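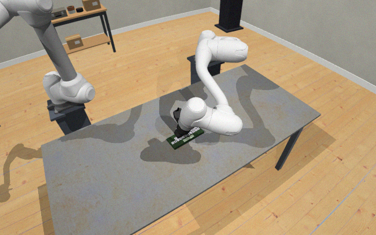
Winter assembly, Adebisi School: speaker notes

1. Welcome families and staff. Wait for the fifth grade to sit down.

2. Thank the choir and their director, Omolara Ogbonna. They learned 5 songs since November.

3. Food drive. We collected 629 cans, and the goal was 100 per grade. All of it went to the Nulledwood pantry.

4. Call up Wellington Rezende for the reading award. Shake hands, pause for the photo.

5. Reminder: the Devard Street door stays locked after 4. Use the gym side.

6. Hand over to the band. 16 players, two pieces.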